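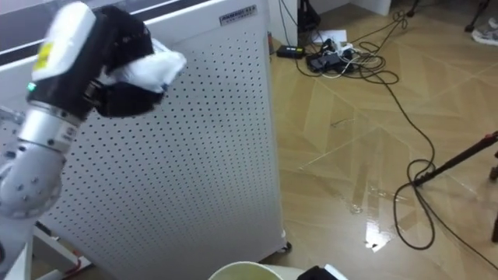 ## Spill clean-up work: progress to the end of February

Prepared for Istix by the Vultcombe project team

This period went on work package 2, wiping liquid from hard floors with a cloth held in the gripper. Data collection is finished and the first comparison of training methods has been run.

We recorded 395 demonstrations by teleoperation at the Vultcombe flat. An operator drives the arm through the whole job: pick up the cloth, reach the spill, wipe, lift and return to the bucket. Runs where the cloth was dropped were kept and labelled, as the Jendow planner needs them to learn when to stop and regrasp.

Two versions of the policy were trained on the same recordings. The first takes the head camera only. The second also takes wrist torque, so that it has some measure of how hard the cloth is pressing on the floor. Each had 94 test runs on the parquet. The torque version completed 92 of its runs. The camera-only version did worse, mainly where glare on the liquid hid the edge of the spill and the arm stopped short.

Problems:

- The grasp on a crumpled cloth varies a lot from run to run, and a small bunch of cloth leaves streaks.
- Wiping along the grain and across it give different torque readings on a herringbone or chevron floor. We have not corrected for this yet.
- Calibration of the wrist sensor drifts over a long session and has to be repeated at midday.

Next period we will test on vinyl and tile with the same policy and no retraining. Spending is within the agreed budget. We ask Istix to confirm access to the second test flat before the tile work begins.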